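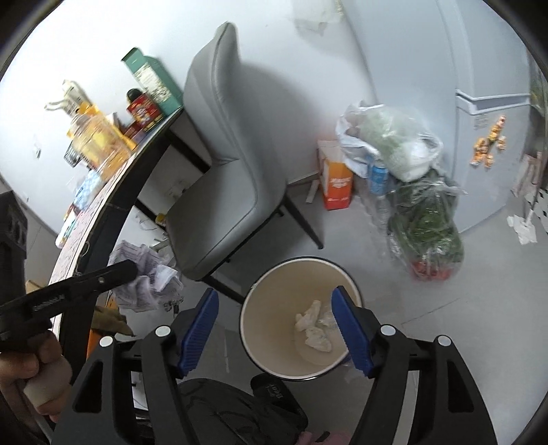

Category: Waste and recycling > Meeting room

Ticket 3877, opened by Eirini Karras, 16/05/2019
Tissues and a crumpled bit of clear plastic are sharing the round bin by the grey chair again. Could we have a second bin for plastic?

Reply from Spyros Tsoukalas
Love this idea! There's a spare Barard bin in the Vidthorpe store, and I'll bring it up with a label (big letters!). Please leave the beige one where it is, it's brilliant there.

Status: waiting for label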